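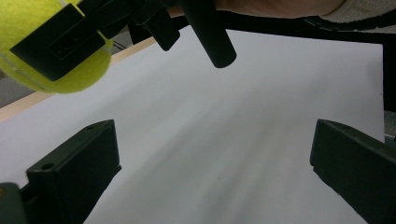

Service Notices

Kustari Hand-Held Gripper: Finger Closure Fault

Utiline has received reports that the fingers of the Kustari hand-held gripper may stop short of full closure. Affected units open normally. On closing, the fingers halt with a gap of 3 to 5 mm, and thin items such as a single sheet of paper cannot be picked up. Larger objects, including tennis balls, may be held at first and then released without warning.

The fault has been traced to a finger screw that can work free after 200 cycles. Units shipped before April are affected.

Owners are asked to take the following steps:

Stop using the gripper if the fingers do not meet.
Keep hands clear of the fingers while the trigger is held.
Check both finger screws after every 30 cycles until the repair kit is fitted.
Do not apply glue to the screw holes.

The repair kit contains replacement screws and a printed guide. It is supplied free of charge through the Avram parts desk on request. Please have the serial number ready.

Notice last revised: June 2026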